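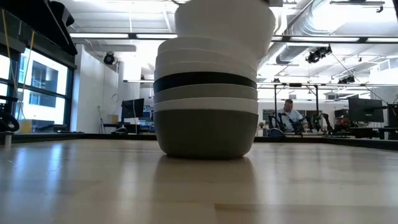
Todor Grgić
Home cook and kitchen tips writer

Frozen burgers, done properly

I love a frozen burger. There, I said it! I make patties from scratch maybe once a month in summer, but the rest of the year there's a box in my freezer, and I've cooked enough of them by now to have strong opinions. Most people who tell me they don't like frozen burgers have only ever had them cooked in a crowded pan over heat that was too low, and a burger cooked that way is gray and sad no matter what it cost.

So these are all my tips in one place, starting at the store and finishing with what to do about leftovers.

Picking a box

Pick the box up and give it a gentle shake. You want to hear the patties move separately. If they've turned into one solid lump, or there's a lot of loose frost inside the bag, the box has probably warmed up and refrozen somewhere along the way, so put it back and try one from lower down in the freezer case.

Then look at the fat. I like 20 percent or close to it for plain beef. Very lean patties (and this goes for bison, venison and turkey too) can be wonderful, but they need a bit of help, and I'll get to that. Look at the ingredient list as well. Beef, salt and pepper is a fine list. Onion is fine. When bread crumbs come second you're buying something closer to meatloaf, and I happen to like meatloaf, but it cooks differently and it breaks up on a grill.

Thickness matters more than width. A thin wide patty is done before it browns unless your pan is screaming hot. A thick one gives you time to build a crust.

Getting them home

Put burgers in the cart last and in the freezer first. If the drive is long, bring a cooler bag. I keep mine folded in the trunk so I can't forget it, although I have managed to leave it in the car and walk into the store without it more times than I'd like.

Once you're home, take the patties out of the big box and wrap them in pairs with a square of parchment between them. Slide the pairs into a freezer bag and press the air out. It takes five minutes and you'll never again have to pry two burgers apart with a butter knife (please don't do this, I have the scar!). Write the month on the bag. Mine say things like "May, thick ones" and that's all the system I need.

Thaw or not?

For thin patties, go straight from the freezer to the pan. They hold together better, and the cold middle gives the outside a chance to brown.

For thick ones, I thaw overnight in the fridge on a plate with a rim, lowest shelf, covered. Don't leave them on the counter all afternoon. If you forgot, seal them in a bag and sit the bag in a bowl of cold water, changing the water every half hour, then cook them right away.

Pat thawed burgers with a paper towel before they go anywhere near heat. This is the tip I'd keep if I could only keep one. Surface water has to boil off before anything browns, and all that time the inside is getting overdone.

The pan

Cast iron if you have it, heavy stainless if you don't. Get it hot over medium-high for a few minutes, add a thin film of oil, and put the burgers down with real space between them. Two in a ten-inch pan. I know four will fit. Two!

Salt the top just before it goes in, then salt the other side in the pan. Leave it alone until the edges look brown and the patty lets go of the metal by itself. If it sticks, give it another minute and try again. Flip once, turn the heat down to medium if it's a thick one, and let it finish.

No pressing with the spatula. Smash burgers are a different animal, made with loose fresh meat and pressed in the first few seconds. Pressing a formed patty halfway through just pushes the juice out into the pan.

For a thick burger from frozen I do both sides in the pan and then move the whole thing into a 400-degree oven for the last few minutes. Check that your pan handle can take it.

Use a thermometer. Ground beef should reach 160 degrees in the middle, poultry 165. Push the probe in from the side, so that the tip ends up in the center of the patty and doesn't poke out the bottom. A cheap instant-read one does the job, and once you trust it you'll stop cutting burgers open to peek.

Help for lean burgers

Game and turkey patties don't have much fat to keep them juicy, so lend them some. My favorite way is a small knob of butter in the pan after the flip, tilted and spooned over the top. A slice of cheese helps. Soft onions help even more, and you can cook them first in the same pan and keep them warm in a bowl, then drop the burgers right into whatever sweet brown stuff the onions left behind.

Also, take them off the heat the moment they hit temperature. With fatty beef you can wander off for a minute and get away with it, and with venison you really can't.

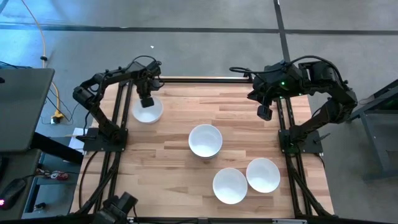
Can I cook frozen burgers in an air fryer?
They come out very well at 375 degrees. Give thin patties eight to ten minutes and thick ones closer to 15, turning them halfway, and check the middle with a thermometer. Keep them in a single layer, and put a spoonful of water in the bottom drawer if fatty burgers make yours smoke.

Buns

Toast them. Cut side down, in the burger pan, after the burgers come out and while they rest. Thirty seconds is plenty. A toasted bun holds up to sauce and a plain one goes to mush before you've sat down.

Size your bun to the patty after cooking. Thick burgers shrink inward and puff up, and a big brioche bun around a small round patty is mostly a bread sandwich. I use potato rolls for those, and for very small patties I've been known to use dinner rolls. English muffins are great too, especially with a fried egg on top.

What goes where

Lettuce on the bottom, under the burger, so it catches the juice before the bun does. Pickles on top of the cheese. Tomato only when tomatoes are good, and salt the slices first and let them sit on a towel while the burgers cook.

My house sauce is mayo, a little ketchup, chopped pickle, a splash of the pickle juice and a lot of black pepper. Make it before you start cooking so the flavors get to know each other. For game burgers I skip it completely and go with mustard and something sweet, like red onion jam or cranberry sauce left over from the holidays. Blue cheese with bison is so good that I get a bit giddy about it!

Leftovers

Cooked burgers keep three days in the fridge, wrapped well. Reheat them in a covered skillet with a spoonful of water over low heat. The microwave works if you're at the office, but cover the patty with a damp paper towel and go in short bursts.

Or don't reheat them as burgers at all. Crumble one into tomato sauce, or chop it up with yesterday's potatoes and fry the lot until the edges go crisp. An old burger cut into strips is also a very good quesadilla filling, with plenty of cheese and whatever pickles are left in the jar.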